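Marking out a sorting grid with painter's tape

17th December

I sort small parts on a flat surface, and for a long time I did it in heaps. Heaps work until two of them touch. The current job is a box of mixed fasteners from a Tiltent shelving system, 1,879 pieces by the packing list, and it needed something better than heaps.

Divided trays were the obvious answer. I have a Vusstead one with 40 compartments, and the compartments are too deep to get a fingertip under a washer. A taped grid has no walls, so parts can be slid straight off into a bag.

Materials

Narrow blue painter's tape, a long ruler, a soft pencil and a dry cloth. I used the end of a Casado roll. Ordinary masking tape also works but is harder to see under a desk lamp, and it leaves more gum behind if it stays down for weeks.

Method

Wipe the surface and let it dry. Mark the line positions in pencil at both ends. Fix one end of the tape, pull it out past the far mark, keep it just taut and lower it. Press from the middle outwards. Put the long lines down first, then the cross lines over or under them – the order makes no difference to the sorting.

I skipped the pencil marks. Three lines one way and two the other, all laid by eye, and the result is not square. For sorting it doesn't matter, as a cell only has to be big enough for its pile. For measuring it would be useless.

Condition of the tape

One of the outer lines has a short gap with a ragged end below it. The middle line is creased along its length, and a small triangular flap stands up next to one of the crossings. Some of the edges are torn or wrinkled.
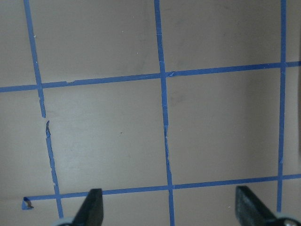
Repairs

A gap that short can be left alone. Flaps are worth trimming with a blade held flat, as a thin washer will ride up on one and end up in the next cell. Creases can be rubbed down with the back of a spoon. If a whole line lifts, replace it in one piece; patches make a ridge.

Next

The Baltberg hinges are due for sorting in February. I intend to use the same layout with one extra cross line, and the pencil.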